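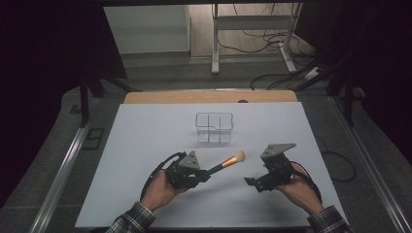 Keith Cheetham wrote in to ask why his wife's makeup brushes never stay sorted for longer than a week, whatever box they buy for them. He says the box in their bathroom started out with a place for everything, and by the following weekend there were cotton swabs, a nail file and two dead pens in with the brushes.

We had several letters along those lines after the April item on bathroom drawers, so this one is on brushes and the clear divided organizers people keep them in.

Start with the box empty. Take everything out, put it on a table and wipe the box down inside and out. Clear plastic shows powder and fingerprints more than anything else in the bathroom, and the corners where the dividers meet the floor hold on to loose eye shadow. Warm water and a drop of dish soap will shift most of it. A dry paintbrush gets into the corners. Leave the box upside down on a towel until there are no drops left in it, or the first brush that goes in will pick up the wet dust.

Then decide what each section is for. With three sections, the split that has worked best in our house is face brushes, eye brushes and everything that isn't a brush. Simin Sharifi does it differently. She keeps clean brushes on one side and used ones on the other, with the middle left for the two she reaches for every morning. Her way means she always knows which ones need washing. It does take some getting used to if more than one person shares the box.

Length matters more than people expect. A low box suits brushes lying down, and a tall one suits brushes standing up with the bristles at the top. If you have a low box and long handles, measure the longest brush before you buy anything else. We made that mistake with an Ollo tray, which was a good tray and 14 millimeters too short. It now holds batteries.

Brushes with light bristles show foundation and bronzer quickly, and they are the ones to wash first. Wet only the bristles and keep the water away from the metal collar, where the glue is. A little baby shampoo in the palm of your hand is enough. Swirl, rinse with the head pointing down, press in a towel and lay the brush flat with the head over the edge of the counter. Ours are dry by morning if they are washed before supper. Don't put them back damp. A box with solid sides doesn't let much air in, and the bristles will dry bent against the wall.

Vidar Wallin asks whether a lid is worth having. If the box lives near the sink or the toilet, yes. If it sits on a dresser, probably not – you will take the lid off once and never put it back on.

On price, the Griltden three-section box that several readers mentioned was 19 dollars at Sowerby on Main Street last time we looked. They also had one in a bigger size for 50, with drawers, and we would leave that one alone unless you have a lot of makeup. Drawers fill up. Stuart Sowerby says he will take back any organizer that turns out to be the wrong size, as long as it hasn't been used.

As for Keith's question, the pens and cotton swabs are there because the box has room for them. Either give the extra section a job or put the extra brushes in it, and stand a cup next to the box for the odds and ends. Empty the cup when it gets full.

The Andenwood swap table is taking clean boxes, trays and baskets again this month. Please no used brushes. Kenji Ambrose will be at the side door from 10 a.m. to noon, and there is space for 60 items, so larger donations should be mentioned to him first.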